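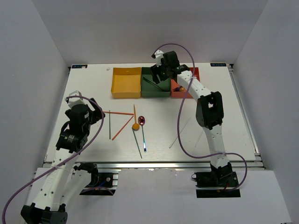
**Mesthorpe food hall to sort straws and spoons by color, and wants vendors to pay for it**

Oct 8, 2025

Vendors at the Ung food hall in Mesthorpe will have to sort their reusable straws and spoons into color-matched bins before sending them to be washed, under a plan the hall's management sent out this week. The sorting system is called Vusitau and is sold by Satden, a kitchen supply company. It consists of three open bins: a yellow one, a green one and a red one.

Green straws go in the green bin. The rest of the rules run to two pages.

Satden says the system will cut the number of utensils that go missing between the tables and the wash room. In a trial at the hall in August, the company says, losses fell by 62 percent. That figure is printed in large type on the first page of the notice to vendors. Smaller type on the back says the trial covered one stall and compared its August losses with "typical prior experience," a phrase the notice doesn't explain.

Asked by email what the prior experience was, Satden said it was based on an estimate supplied by the stall. Asked whether anyone had kept a written tally, the company said the method was "in line with how kitchens work." It did not send the underlying numbers. The hall's management said it hadn't asked for them.

August is also one of the slower months at Ung. The ice cream counter was closed for repairs for part of it, and the ice cream counter is where most of the spoons go. Neither the notice nor the company's brochure mentions this.

The hall has eight stalls that use the reusable straws and spoons, and each will be charged $50 for a set of bins. Management describes this as a one-time fee. The notice also says replacement bins "may be billed at the current rate," without giving the rate. A vendor who already owns suitable containers can't use them in place of the Vusitau set, even if the colors are the same. When we asked why, the hall said it wanted "a consistent look."

Several vendors said they have no strong feelings about yellow, green or red but would like to know where the bins are supposed to go. Three of them side by side take up a good stretch of counter, and the smaller stalls have only one counter, which is already used for plating. The brochure suggests placing the bins along the back edge of a clear work surface. One vendor laughed at that and asked which clear work surface they had in mind.

Then there is the matter of the items that don't match. Ung bought its straws and spoons in mixed batches over the years, and the stock includes purple and orange pieces along with the three bin colors. Under the rules, orange goes with red "unless closer to yellow." Purple is to be placed "in the nearest suitable bin." A stall worker who handles the evening cleanup read that line out loud twice and said the nearest suitable bin would be whichever one was nearest.

Anyone who has cleared a busy table knows how the sorting is likely to go at closing time. The straws and spoons come back in a heap, some of them stuck together, and the person dealing with the heap wants to go home. Sorting by type might at least help whoever loads the washer, where straws and spoons need different racks. Sorting by color puts straws and spoons into the same bin, so they'll have to be pulled apart again later. Satden's brochure calls this second step "optional refinement." The wash room staff we spoke to didn't think it was optional.

Satden argues that color is quicker to judge than shape, and that people make fewer mistakes with it. That may be so for a bright green straw under good light. The company couldn't point to a test using items that had been through a few hundred wash cycles, and the older red and orange spoons at Ung have faded to the point where two vendors disagreed about one while we were standing there. There is no provision in the rules for staff who are color-blind. Satden said it would "look into labeling." The bins currently have no labels.

To be fair to the plan, something is going wrong with the utensils. Vendors agree that spoons disappear, that the hall reorders them too often, and that the cost ends up in their monthly charges. Most of them suspect the trash cans beside the exits, which have wide openings and stand right next to the tray return. A bin on a stall counter won't do much about a spoon that left with somebody's napkin. The hall said it had no plans to move the trash cans.

Sorting is due to start once the bins are delivered, and no delivery date has been given. Management said it would review the results after the first full season, using figures provided by Satden. Vendors have asked for a count of the straws and spoons to be made before the start, so there is something to compare against. As of this writing they had not received an answer — though the invoices for the bins have gone out.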